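Why Does Elastic Jump Back?
For readers from 7 to 11 years
By Selim Dağdelen

Pull the waist of your pajama pants and let it go. It jumps back to your belly with a small snap. You do this every morning, and probably you never ask how the cloth knows its old size. Let us look at it together.

What is rubber made of?

Rubber is made of very, very long molecules. A molecule is a tiny piece of a material, much too small for your eyes. In rubber these pieces look like long threads, and they are all tangled, like a bowl of cooked noodles.

When you pull the rubber, the noodles become more straight. But they do not like to stay straight. They are always wiggling a little, and the wiggling brings them back into a tangle. When you let go, the rubber becomes short again.

Why don't the noodles slide apart?

In fresh rubber from a tree they can slide. The juice of the rubber tree is called latex, and rubber made from it gets sticky in summer and hard in winter. In the 1800s people learned to cook rubber with sulfur, a yellow material. The sulfur makes little bridges between the noodles. Now every noodle holds its neighbors, and they can stretch far without getting lost.

How does it get into our clothes?

Inside a waistband there are thin elastic threads, or one flat elastic band. The band is shorter than the cloth. The person who sews must stretch the band while the needle goes over it. After that the band becomes short again and pulls the cloth with it. The cloth has too much length now, so it makes many small folds. We call this gathering.

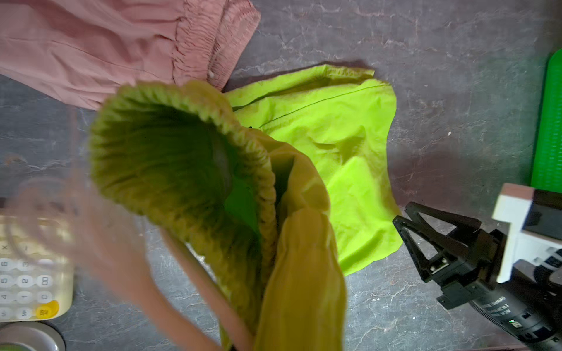 When you put your leg or your hand through, the folds open and the cloth lies almost flat. Then they close again softly around you. Cloth without elastic needs a button, a zipper or a string to do the same job.

Many clothes today use another stretchy material, called spandex. It is made in factories and it can be very thin. Your socks and your swimsuit may have some of it.

Why does old elastic get tired?

Heat, sunlight and air slowly break the noodles and their bridges. A hot dryer makes this faster. Then the elastic stays long, and your socks go down to your shoes.

Try it at home

Take a wide, clean rubber band. Touch it to your upper lip. Stretch it quickly, away from your face, and touch it to your lip again. It feels a little warmer! Keep it stretched for a short time, let it become short slowly, and touch once more. Does it feel cooler now?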